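The woman who runs the back office at Norkora, a mail-order seed business in Barcombe, would like it known that she did not set out to have two desks. "One was white and one was green, and neither was big enough," she says. "So now I have a corner."

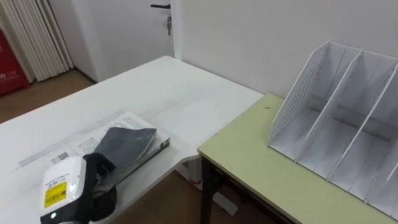
The corner desk, with paper on one side and the organizer on the other.

The organizer is white, perforated and, she admits, the only thing in the room with a system. It came in February, after 148 catalogues slid off a windowsill. "I was told it would change my life. It changed the windowsill."

The white table takes whatever is being read, with something grey and flat on top.

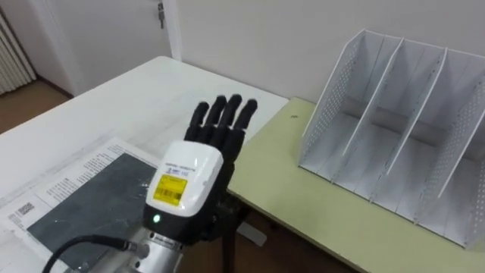
The rule of 12

She keeps nothing upright for longer than 12 weeks. After that it is filed properly or recycled, "or taken home, where I have a worse desk." Books are exempt. They lie face down on the white side until someone finishes them, a process she describes as geological.
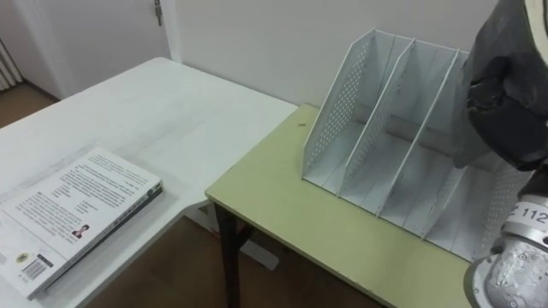 What's next

A third table has been offered. "I said no," she says. "I'd only fill it by lunch."

90 shares | 12 comments

Related
Inside the Clatum mending room
Hakim Street's smallest library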